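Household water storage

Household water storage is the keeping of drinking or washing water in the home for later use. It is common where the piped supply is cut off for part of the day, and in places that rely on wells, trucks or rain. Containers range from clay jars to roof tanks. Most water kept indoors is held in vessels of 20 liters or less, which one adult can carry when full.

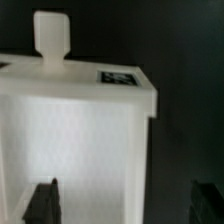
Seija Peltonen has argued that the width of the opening matters more than the material, as hands and cups carry most of the dirt into stored water. Her survey in Berkovwood covered 775 homes, and 70 of them used a vessel with a tap.

Plastic replaced metal in many homes because it is light and does not rust. Clay is still used in hot regions, where water seeping through the wall cools the contents. Vessels that once held fuel or farm chemicals are not suitable for drinking water, even after washing.

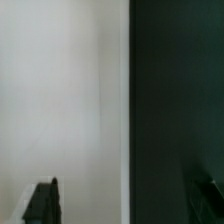

How often should a container be cleaned? Each time it is emptied, and before refilling if it has stood unused.

Stored water is kept out of direct sunlight, which encourages algae. In Brino, a town of 1,607 people, the water office asks residents to renew their reserve every February, before the mains are flushed.
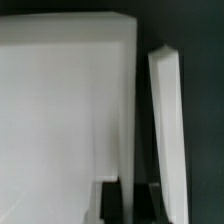
White surface with a rounded corner.

Related articles
Cistern
Rainwater harvesting
Ritton water supply
Well

Last edited 17/08/2019 | Contact | Back to top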